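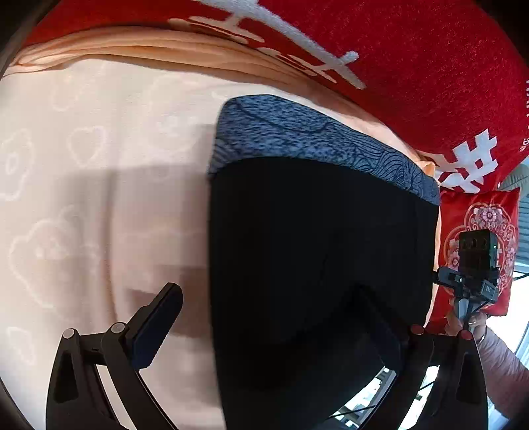

Bedroom practice with a pair of handheld grippers, one of them held upright beside a bag on the bed.

News > Local Tech > Robots at Home

Dileck's handheld gripper kit goes on loan in Zikaldale

08/06/2019

If you have ever wanted to help teach a robot to tidy a bedroom without having a robot in your bedroom, Zikaldale is a very good place to live this summer. Dileck, the small workshop on Savgate Road, has opened its Barbier kit to home borrowers, and the first sets are already out the door.

The Barbier is a pair of handheld grippers, one for each hand, with a camera on each. You squeeze the grip, the jaws close, and whatever you pick up gets recorded from the gripper's point of view. Those recordings then go toward training robot arms with the same kind of jaws. The arms stay at the workshop. The chores stay with you, which may disappoint a few people in my house.

Borrowers get the kit for seven days, along with a charger, a padded case and a printed booklet of jobs to try. Most of them are about as ordinary as you can get: move a bag from the bed to a chair, fold back a cover, stand a pillow up, put socks in a drawer. There are 40 in all, and you are welcome to skip any that don't suit your home. The loan is free for town residents, and anyone who would like to own a set can buy one for $518.

Marcelle Royer runs the loan desk at Dileck and also wrote the booklet. She started with kitchen jobs, she told us, and moved on to bedrooms in June after the first testers kept asking for something softer to work with.

"A cup is a cup, more or less, but a quilt is different every time you touch it," Royer said. "And bags are wonderful. You lift the strap and the whole thing changes shape on you. We want lots and lots of that, from lots of different beds!"

We had a turn with a set at the workshop and came away grinning. The first few minutes are humbling - you reach for a pillowcase, close the jaws too soon and come up with nothing. Then your hands catch on. By the end of the visit we were passing a scarf from one gripper to the other and feeling very pleased with ourselves. The grips are comfortable, and the squeeze is light enough that a ten-year-old in line behind us had no trouble (she was better at it than we were).

A few grumbles, to be fair. The jaws are wide and don't like thin things lying flat, so a single sheet of paper is close to hopeless. Zippers take patience. Your wrists will also know about it if you try to do the whole booklet in one evening, and Royer suggests short sessions with a break between them. The case could use a second handle, too, especially if you are walking it home up Savgate Hill.

Privacy came up more than anything else when we asked people in line what they thought. Borrowers can look through every recording before handing the kit back and erase whatever they like, and Dileck asks that family photos, mail and screens be put away before you start. Other people in the room should know you are recording. Nothing is sent anywhere while the kit is in your home - the recordings sit on 2 memory cards, one per gripper, and are copied at the desk when you return it.

What happens next is the part we are most excited about. Dileck plans an open evening at the workshop where borrowers can watch an arm try some of the same jobs. Royer isn't promising miracles. Bedding is hard, she said, and the arm still drops things that a person would hang on to without thinking. She would like people to come and see the misses as well as the good tries, and bring their kids.

To borrow a kit, stop by the loan desk with proof of address. There is a short practice session before you take it home, and you don't need to know a thing about robots or computers. Bags, blankets and pillows of your own are all you need after that. Lumpy ones are fine.

Related items
Savgate Road workshops open their doors to summer visitors
Zikaldale library adds soldering irons to its tool shelf
Review: a weekend with a robot lawn mower
School robot club looks for a bigger room

Contact the news desk | Copyright 2019 | Back to top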